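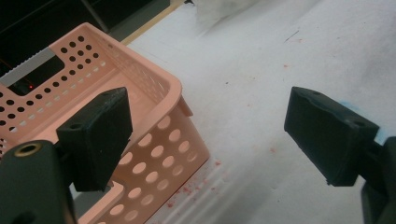

How to Cast a Small Art Toy in Resin

Posted December 23, 2025

I love this part of toy making so much! You spend weeks fussing over one little clay monster, and then you get to pull a whole family of them out of a mold. My current guy is called Tromer, a squat fellow with big ears, and he's a great beginner shape with no thin bits to snap off.

What you'll need

A finished sculpt, sealed and smooth
Two-part silicone and two-part resin
A mold box (plastic building bricks work great)
Mixing cups, stir sticks, a scale, gloves
Mold release and oil-free modeling clay

Step 1. Bed the sculpt

Press your figure halfway into a slab of clay and tidy the line where clay meets figure. Take your time, because that line turns into the seam on every copy you make. Poke a few shallow dimples in the clay with the end of a brush so the two halves lock together later.

Step 2. Pour the first half

Build the box around the slab and seal the corners. Tromer took 517 grams of silicone in total, so I weighed out half. Pour in a thin stream from up high, into one corner, and let it creep over the figure by itself. So satisfying to watch!

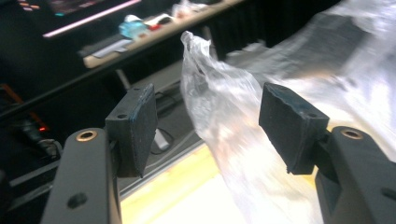 Leave it overnight, even if the label promises something faster. Then flip the whole block, peel off the clay, brush on plenty of mold release (every bit of the silicone, please, or you'll own a very nice solid brick) and pour the second half.

Step 3. Cut the vents

Carve a pour hole at the feet and a narrow channel from each ear tip. My first try had no ear vents and I got 3 earless Tromers in a row. I kept them all.

Step 4. Cast

Strap the halves together with rubber bands and a board on each side. Open a window and put on your gloves and respirator. Mix the resin by whatever ratio is on your bottle, stir slowly, pour, and tap the sides to shake bubbles loose.

Step 5. Clean up and paint

Trim the seam with a sharp knife, sand under water, wash with dish soap and prime. I'm painting 13 of mine for the Skisent toy swap in January, all in swampy greens, and one in gold just for me!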